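October, equipment planning, bench 3

Going through the buy list again before Visitación Montoya needs it at 4. Want one page she can sign, not the six-tab thing from last time.

Where we are: 2,306 left on the small equipment line. Can't go over, can't roll it. Anything bigger waits for the spring round and I dont want to wait on grippers.

Grippers first. Quote from Bundwood is 615 per pair of soft fingers, mounting plate included, cable not. Two pairs = 1,230. Asked if the plate fits our wrist flange without the adapter ring, no answer yet. Do not order until they say yes in writing - we have a drawer of adapter rings from the last time somebody assumed.

Paredes has a cheaper set but the lead time is bad and the pads are sold separately. Skip unless Bundwood falls through.

Force sensor for the wrist: Sunstead will loan one for a trial, shipping on us. Would rather try than buy. Ask them what happens if we break it.

Test objects. Easy to forget and they always come out of somebody's pocket, so they get a line of their own this time. Woven stuff is what we are short on. Rigid bins we have plenty of, and they don't tell us much about whether a finger will catch on a strand or slide off a rolled rim. Loop handles at both ends are what I want covered, plus at least one basket with no handles.
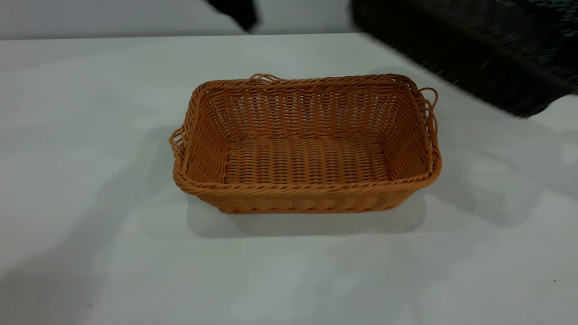 Page last changed: October, 2:15 pm

Tan basket is the reference for sizing. Braided rim is thick, so finger opening has to clear the braid and not just the wall. Walls flare out toward the top too, so a straight-down pinch on the rim comes in at a slight angle. Check that against the Bundwood drawing, they only give opening width at the tip. Inside floor is ribbed, keep that in mind for anything small we plan to set down in it.

Want more in that general style, different sizes, at least one darker. White table with a light basket is one case, we need others. Also a dark table cover. Matte, no pattern. Put it on the list even though its cheap.

Lighting - shadows on the tabletop are soft but uneven. Was going to ask for a second lamp. Holding off, would rather spend on spare finger pads. Maybe move the one we have first and see.

Software seats: Astus renewal comes off a different line, NOT this one. Wrote it here last year by mistake and it held up the whole form.

So the order, as of now:
Bundwood soft fingers, 2 pairs, 1,230
Wrist cable, waiting on price
Spare pads, waiting on price
Baskets and table cover, local, keep the reciepts
Sunstead loan, shipping only

Leaves 1,076 before cable, pads, shipping and the local stuff. Should be OK. If the cable comes in silly, drop to one pair and get the second in spring.

To do: chase Bundwood re flange, get the pad price in the same email. Measure the rim with calipers, both long sides and at a corner. Ask Visitación if local purchases need a form each or can go on one.

Old finger set stays on the shelf as backup, do not let it get listed as surplus.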